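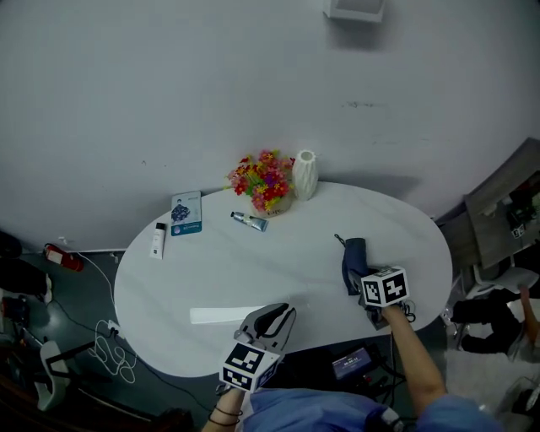
4. 탁자 위의 조화: 배치와 관리의 관행

4.1 조사의 범위

이 절에서는 가정의 탁자에 놓이는 조화, 즉 만든 꽃을 다룬다. 앞 절에서 창가와 현관의 장식을 검토하였는데, 탁자의 경우는 이 두 장소와 성격이 다르다. 창가의 꽃은 바깥에서도 보이고 현관의 꽃은 지나가는 사람이 보지만, 탁자의 꽃은 그 옆에 앉아 다른 일을 하는 사람과 오랜 시간을 같이 있다. 식사를 하는 사람, 편지를 정리하는 사람, 손톱을 깎는 사람의 바로 앞에 꽃이 있는 것이다. 따라서 탁자의 조화를 이해하려면 꽃 자체의 모양뿐만 아니라 주변에 있는 물건과의 관계를 함께 보아야 한다.

면담은 드렐타크(Dreltach)의 17가구에서 진행하였다. 모든 가구는 길마틴(Gilmartin) 단지에 살고 있으며, 이 단지는 1999년에 입주를 시작하였다. 면담은 크리스틴 델라 페냐(Kristine Dela Peña)가 맡았고, 기록의 분류는 필자와 테리사 키오(Teresa Keogh)가 각각 따로 한 다음에 비교하였다. 분류가 일치하지 않은 항목은 면담 기록을 다시 읽고 합의하였으며, 합의가 되지 않은 항목은 이 절의 논의에서 제외하였다. 대부분의 면담은 8월에 이루어졌다. 이 점은 결과에 영향을 주었을 가능성이 있다. 여름에는 생화가 빨리 시들기 때문에, 조화의 장점을 말하는 응답이 다른 계절보다 많이 나왔을 수 있다.

4.2 '뒤로 미는' 배치

면담에서 가장 자주 나온 표현은 "뒤로 밀어 놓는다"는 말이었다. 응답자들은 조화를 처음 샀을 때 탁자의 한가운데에 놓았다가, 생활을 하면서 조금씩 벽 쪽으로 옮겼다고 말하였다. 한 번에 결정한 이동은 드물다. 신문을 펴기 위하여, 또는 냄비 받침을 놓기 위하여 잠시 밀었는데 그대로 그 자리가 된 경우가 많다. 어느 응답자는 자신의 화분이 언제부터 벽 앞에 있었는지 기억하지 못하였고, 같이 사는 딸은 원래부터 그 자리에 있었다고 대답하였다.

벽에 붙인 탁자에서는 이러한 배치가 특히 안정된다. 그림 1에서도 조화 화분은 타원형 흰 탁자의 뒤쪽 가장자리 가운데에 있고, 흰색의 각진 도자기 꽃병이 바로 오른쪽에 있다. 꽃의 앞에는 핸드크림 튜브가 놓여 있다. 장식이 뒤에 서고 손으로 쓰는 물건이 그 앞에 오는 순서는 여러 응답자가 자기 집의 탁자에 대하여 설명한 순서와 같다.

필자는 처음에 이 순서를 장식과 실용품의 구분으로 해석하려고 하였다. 그러나 면담 기록을 자세히 읽으면 이 구분은 충분하지 않다. 응답자들은 핸드크림이나 안경집 같은 물건을 '치워야 하는 것'으로 부르지 않았다. 오히려 이런 물건이 꽃 앞에 있어야 찾기 쉽다고 하였다. 꽃은 색이 진하고 위치가 잘 바뀌지 않으므로 작은 물건을 찾는 표지가 된다. 한 응답자는 전화로 남편에게 약의 위치를 알려 줄 때 "꽃 앞에"라고만 말한다고 하였다. 키오는 이것을 '기준점으로서의 조화'라고 이름 붙였으며, 이 글에서도 같은 용어를 사용한다.

기준점의 기능은 생화에서는 약하게 나타난다. 생화는 물을 갈기 위하여 부엌으로 가져가야 하고, 시든 다음에는 한동안 탁자에 없다. 생화와 조화를 번갈아 쓰는 2가구에서는 꽃의 자리에 꽃이 없는 기간에도 그 앞에 물건을 놓는 습관이 남아 있었다. 다만 이 기간에는 물건이 자리에서 벗어나는 일이 많다고 응답하였다.

4.3 화분과 꽃병의 선택

조화를 담는 그릇은 꽃과 같이 판매되는 경우가 많다. 드렐타크의 생활용품점 그리클리(Grirkley)에서는 꽃과 화분을 분리하지 않고 팔며, 응답자의 다수가 이 가게에서 산 물건을 하나 이상 가지고 있었다. 그중에서 목록 번호 1735의 제품은 면담에서 반복하여 언급되었다. 이 제품은 화분이 낮고 바닥이 무거운 형태로, 어린이가 탁자를 밀어도 잘 넘어지지 않는다는 평가를 받았다. 색에 대한 평가는 일정하지 않았다. 분홍색이 너무 진하다고 말한 응답자가 있었고, 같은 분홍색 때문에 샀다고 말한 응답자도 있었다.

화분에 글자가 있는 것에 대해서는 의견이 나누어졌다. 글자가 있으면 선물용품처럼 보인다는 의견이 있으며, 이런 가구에서는 글자가 있는 면을 벽 쪽으로 돌려 놓았다. 반면에 글자의 내용을 물었을 때 대답하지 못한 응답자도 적지 않았다. 매일 보는 물건이지만 읽는 물건은 아닌 것으로 생각된다.

꽃병은 사정이 다르다. 꽃병은 꽃과 따로 사거나 선물로 받는 것이 보통이고, 조화 화분의 옆에 두더라도 조화를 옮겨 꽂는 일은 거의 없다. 네딘(Nedine) 계열의 흰 꽃병을 가진 응답자는 이 꽃병을 생화용으로 남겨 두었다고 하였다. 그러나 마지막으로 생화를 꽂은 때를 묻자 한참 생각한 다음에 손녀의 졸업이라고 대답하였다. 델라 페냐의 면담 노트에는 이 대답 뒤에 응답자가 일어나서 꽃병의 안쪽을 닦았다고 적혀 있다.

화분과 꽃병을 나란히 두는 이유에 대하여 응답자들은 뚜렷한 설명을 하지 못하였다. "둘이 있으면 덜 허전하다"는 대답이 대표적이다. 높이를 맞추려는 의식은 약하였고, 색의 조화를 고려한다는 응답도 예상보다 적었다. 가구점의 전시 탁자에서 흔히 권하는 삼각형 배치는 어느 응답자도 언급하지 않았다.

4.4 먼지와 세척

조화의 관리에서 가장 큰 문제는 먼지이다. 응답자들이 사용하는 방법은 마른 붓, 머리 말리는 기계의 찬 바람, 물 세척으로 나눌 수 있다. 마른 붓은 꽃잎의 윗면에 효과가 있으나 꽃잎이 겹치는 안쪽에는 잘 닿지 않는다. 찬 바람은 빠르지만 먼지가 탁자와 그 위의 물건으로 내려앉는다. 그래서 이 방법을 쓰는 응답자는 화분을 욕실이나 발코니로 가져간 다음에 바람을 쓴다고 하였다.

물 세척은 응답자 사이에 의견 차이가 가장 컸다. 천으로 만든 꽃은 색이 빠질 수 있고, 줄기 안의 철사가 녹슬 수도 있다. 어느 응답자는 미지근한 물에 주방 세제를 풀고 꽃을 거꾸로 담갔다가 꺼내는 방법을 자세히 설명하였다. 다른 응답자는 같은 방법으로 붉은 꽃의 물이 빠져서 옆의 노란 꽃까지 주황색이 되었다고 말하였다. 두 사람의 꽃이 같은 재료인지는 확인하지 못하였다. 판매자가 재료를 표시하지 않는 경우가 많아서 응답자도 정확히 알지 못하였다.

세척의 시기는 청소의 일정보다 손님의 방문과 더 깊은 관계가 있었다. 정기적으로 조화를 닦는 가구는 소수이며, 대부분은 손님이 오기 전날에 닦는다고 하였다. 이 결과는 현관 장식에 대한 앞 절의 결과와 비슷하다. 차이가 있다면, 현관의 꽃은 손님이 없는 시기에도 문을 닦을 때 같이 닦이지만 탁자의 꽃은 탁자를 닦을 때에 들어 올려질 뿐이고 꽃 자체는 닦이지 않는다는 점이다.

4.5 버리는 시점

생화는 시들면 버린다. 조화에는 이러한 시점이 없으므로 버리는 결정에 다른 계기가 필요하다. 면담에서 확인된 계기는 이사, 탁자의 교체, 그리고 새 조화의 선물이었다. 색이 바랜 것만으로 버렸다는 응답은 있었으나 드물었고, 이 경우에도 처음에는 탁자에서 책장이나 화장실로 옮긴 기간이 있었다. 필자는 이 이동을 '물러남'이라고 부른다. 물러난 조화는 더 이상 기준점이 되지 않으며, 먼지를 닦는 대상에서도 빠진다.

선물로 받은 조화는 물러나는 속도가 느리다. 주는 사람이 다시 방문할 수 있기 때문이다. 한 응답자는 시누이가 준 화분을 평소에 책장 위에 두고 시누이가 오는 날에만 탁자로 내린다고 하였다. 그날에는 원래 탁자에 있던 화분이 책장으로 올라간다. 시누이가 이 사실을 아는지 물었을 때 응답자는 웃으면서, 아마 시누이의 집에서도 자기가 준 시계가 같은 대우를 받을 것이라고 대답하였다.

4.6 해석의 한계

이상의 결과는 한 단지의 가구에서 얻은 것이므로 다른 주거 형태에 그대로 적용하기 어렵다. 길마틴 단지의 거실은 긴 벽이 하나이고, 탁자를 이 벽에 붙이는 집이 많다. 탁자가 방의 가운데에 있는 집에서는 '뒤'라는 방향이 분명하지 않기 때문에 꽃이 다른 방식으로 움직일 것으로 예상된다. 또한 면담은 응답자의 기억에 의존하였다. 꽃이 옮겨진 과정을 일정한 간격으로 기록한 자료가 있으면 4.2의 논의를 더 정확하게 검토할 수 있을 것이다.

용어의 문제도 남아 있다. 응답자들은 조화라는 말을 거의 쓰지 않고 그냥 '꽃'이라고 하였으며, 생화를 말할 때에 오히려 '진짜 꽃'이라는 말을 붙였다. 이 글에서는 혼동을 피하기 위하여 인용문 밖에서는 조화와 생화를 구분하여 적었다. 응답자의 말 속에 있는 '꽃'은 고치지 않았다. 다음 절에서는 같은 가구의 식탁보와 깔개를 대상으로, 탁자의 표면을 덮는 관행을 검토한다.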